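About Shezi

Shezi is a property letting and upkeep company in Galtcombe. We find tenants for homes, look after the homes while they are rented, and get them ready for the next person when a tenancy ends. We look after 176 homes at the moment, most of them apartments and small row houses within a short drive of our office.

Who we are

The company was started by Anathi Ngubane, who had spent several years in the accounts department of a large housing firm and wanted to run a smaller one. The first office was a rented room above a shoe repair shop. It had one desk and one phone line, and keys were kept in a cash box. We moved to our present office on the ground floor of the Dratell building when the stairs became a problem for tenants dropping off paperwork with strollers.

Anathi still runs the business. She handles all new owner accounts herself and signs off on every lease before it goes out. The rest of the staff is split between lettings, accounts and repairs. Each home has one named person in lettings, and that name is printed on the first page of the lease.

What we do for owners

Before we take on a home, we visit it and write a short report on its condition and the rent we think it will bring. The report is free and yours to keep, whether or not you sign with us. If the home needs work before it can be let, we list the work in order of importance and give a price for each item, so you can decide what to do now and what to leave.

Once a home is let, we collect the rent and send it on to the owner with a monthly statement. Statements show the rent received, our fee, and any repair bills with copies of the invoices. We do not add a markup to outside contractors' bills. Any repair over the limit set in your agreement needs your approval first, except in an emergency such as a burst pipe or a failed lock.

Owners who live abroad make up a fair share of our accounts. For them we can also hold a small repair fund, forward mail and meet insurance inspectors at the property.

What we do for tenants

We try to keep applications simple. There is one form, and we tell you what documents you need before you pay anything. We answer every application, including the ones we have to turn down. Viewings are held in person by someone who has been inside the home before and can tell you how the heating works and where the trash goes.

Repairs can be reported by phone, by email or at the front desk. We logged about 2,000 repair requests last year. Most were small – dripping taps, sticking doors, extractor fans – and our own repair crew dealt with them without calling anyone in. Urgent calls outside office hours go to the crew member on duty and not to an answering service.

Between tenancies

A good part of our work happens when a home is empty. We check the smoke alarms, change the lock cylinders, touch up paint and go over the kitchen and bathroom before the cleaners arrive. Bathrooms tend to take the longest. Old sealant is cut out and replaced, drain stoppers are lifted and cleared, and faucets are tested for leaks.

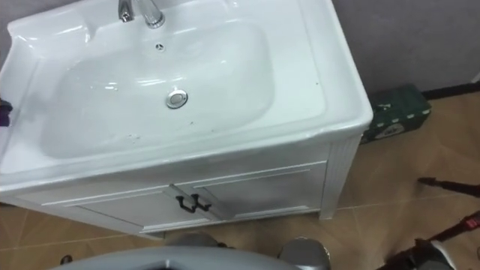
When that is finished, the named lettings person walks through the home with a checklist and the meter readings are taken. The new tenant gets a copy of the checklist with the keys and has a week to send it back with any corrections. We use the same list at the end of the lease, and it settles most questions about deposits.

August is our busiest month for moves. If your lease ends then, please book your checkout early – Friday slots go first.

Working with us

We hire for the repair crew most years and for the office less often. Training is paid, and we supply tools and work clothes. Openings are posted on the notice board at the front desk and on the Jobs page of this site.

Owners who would like a visit and a report can call the office or use the form on the Contact page.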